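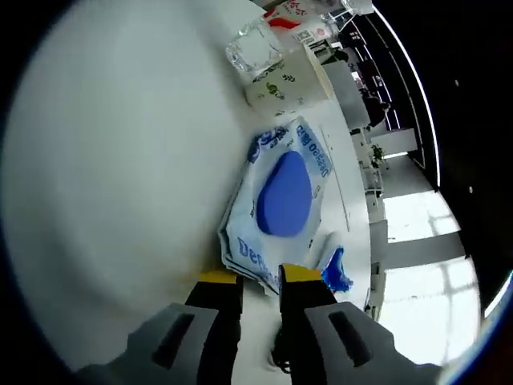

Rostam Mousavi would strike the word "successful" from every demonstration log in the country if he could. A grasp, he argues, should be recorded by what was touched, where, and with how much squeeze, and the verdict left to a second reader who was not holding the tool.

By Ruwan Siddiqui
April
399 shares 14 comments

Mousavi's view has become clause 2 of the Lornalik code, a set of working rules for collecting manipulation data with hand-held grippers. The code has no legal force. It is written into purchase contracts by several buyers of training data, among them the warehouse integrator Herath, and a batch that fails it can be sent back unpaid.

The code covers what happens at the table: the tool, the objects, the surroundings and the record. It leaves model training alone.

Soft packaging takes up the longest section. A rigid box has a width, and a two-fingered gripper closes to that width and stops. A pack of baby wipes has no such figure. The film folds where the fingertips press, the contents shift, and the outline at the end of a grasp differs from the outline at the start. If the pack also carries a hard flip lid, its stiffness varies from one part to the next. Under the code, the operator must record whether contact was made on film, on a rigid fitting or on both. "Packet, held" is listed among the entries an auditor should reject.

Contact at a lower edge is treated separately from contact across the body of the pack. Both are permitted. They may not share a label, on the grounds that an edge hold tends to rotate the pack during a lift and a body hold tends to compress it.

The rules for fingertips are shorter. Tips must differ in colour from the rest of the finger, and the same tip colour is to be kept for the whole of a batch. Worn tips are replaced in pairs. The operator wipes both tips before the first grasp of a session and again after handling anything greasy or powdered. Wuter, which makes replacement tips in silicone and urethane, asked for a fixed service life to be written in. The drafters settled on inspection every 1,000 grasps, with replacement left to the inspector's judgment. Mousavi calls that a compromise and says he would have preferred a hardness test.

Backgrounds were argued over for most of the drafting period. An early version called for a bare table. Usumero, a contract labelling firm, objected that policies trained on bare tables behaved poorly in its customers' kitchens and offices, where there is generally a glass, a carton or a bit of torn wrapper within reach. The published text allows clutter and controls it in other ways. Breakable items may stay on the table if they are behind the working object and outside the path of the fingers. Scraps may stay if they are present from the start of the recording; they may not be added or removed partway through. Transparent objects are noted in the log by name, as depth estimates near clear material are often unreliable.

Cables get a single line, which says they must not pass between the operator's wrist and the table edge. Daylight gets a paragraph. Windows are allowed in view, blinds are to be left in one position for the session, and exposure must be locked or the exposure values saved with each recording.

The privacy section is the one most often failed in audit. Wide-angle lenses mounted on a hand tool take in a good deal more of a room than the operator is looking at, including co-workers, screens and doorways. The code requires a notice at the entrance, written consent from anyone who sits within view on a regular basis, and blurring before a batch leaves the site. Codes printed on packaging are to be treated as readable text and checked for personal information. Retail product codes normally pass. Courier labels do not.

Herath audits 2 recordings in every batch against the full text, chosen by the buyer and disclosed only after delivery. Suppliers have complained that the sample is too small to be fair in either direction. Mousavi agrees with them and has proposed a larger one for the next revision, along with a standard form for the contact record. The form is open for comment until the end of the month.

Last updated 4:10 p.m.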